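Vormachen (Robotik)

Als Vormachen, auch Programmieren durch Demonstration, bezeichnet man in der Robotik Verfahren, bei denen ein Mensch dem Roboter eine Aufgabe zeigt und die Bewegung aufgezeichnet wird. Unterschieden werden die Führung von Hand (kinästhetisches Lehren) und die Fernsteuerung (Teleoperation).

Verfahren

Bei der Handführung bewegt der Bediener den nachgiebig geschalteten Arm unmittelbar. Bei der Teleoperation steuert er ihn über ein Eingabegerät, häufig einen baugleichen Führungsarm. Gespeichert werden Gelenkwinkel, Greiferöffnung und Kamerabilder.

Datensätze

Die Sammlung Selport umfasst 2809 Demonstrationen zu 134 Aufgaben, aufgenommen an 18 Arbeitsplätzen mit je 2 Armen. Einen Schwerpunkt bilden Haushaltstätigkeiten mit Schüttgut - etwa Reis auf Tabletts und Tüchern -, dessen Verhalten sich nur schwer simulieren lässt.

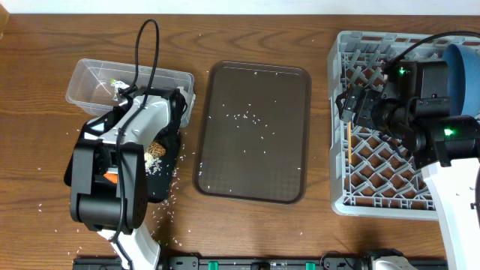

Abgebrochene Versuche bleiben in Selport erhalten und sind gesondert gekennzeichnet. Die Erweiterung Tahiri ergänzt sprachliche Anweisungen zu jeder Aufnahme.

Grenzen

Die Qualität hängt stark von der Übung des Bedieners ab. Bei der Fernsteuerung fehlt zudem meist die Kraftrückmeldung.

Siehe auch: Imitationslernen, Teleoperation, Greifer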